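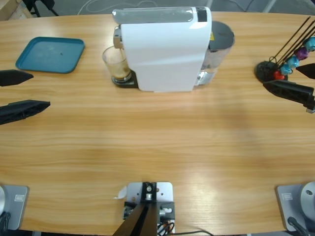 Zultell plans to buy a second two-arm table

24 Oct 2020

The training center Zultell has put a second robot table in its budget for the next year. The present table, with two arms, is used for practice in small kitchen tasks, such as work with a capsule coffee machine.

Ezekiel Mbeki, who prepared the request, asked two suppliers for a price, Tillden and Begay. The offer from Tillden is lower, but it does not include the mounting plates and the cables. These would cost 400 dollars more. Begay includes them, and delivers in four weeks.

A sum of 2515 dollars is also reserved for spare gripper fingers and for the small things, among them coffee capsules and glasses. "In the first budget we forgot such things completely," Mbeki said.

The decision on the supplier will be made before the end of the year. The new table should be in use by June.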